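**Gripper does not let go of drive tab after e-stop**

**graltness_r** wrote:

Hello all. We take apart old desktop computers with a robot arm. The program is to grip the drive tab, pull, and release. Yesterday the arm stopped with an overload fault in the middle of the pull. I pressed the e-stop, and the gripper stayed closed with full force. My colleague had to free it by hand. Is this a fault in the gripper or in my settings?

**Plonis8** wrote:

It is normal. Most grippers hold on power loss, so that they do not drop the part. Set the pull limit lower and continue.

**Amerley Opoku** wrote:

I do not agree with "continue". If a person must put fingers near the jaws to free them, the arm has to be locked out first. Was it?

**graltness_r** wrote:

No. It was only in e-stop. I understand now that this is not the same.

**Plonis8** wrote:

With e-stop pressed it can't move. I think you make it too serious.

**Amerley Opoku** wrote:

A loaded linkage can spring back without any power. At Haworth we had 2 such cases, one with a cut finger.

**graltness_r** wrote:

Thank you both. I will write a lockout step and lower the pull limit. Do you also see a better angle for the approach? The jaws have little space beside the drive bay.

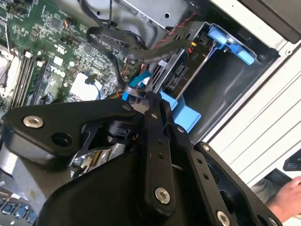 *Gripper at the blue tab under the drive bay, Dell board on the left.*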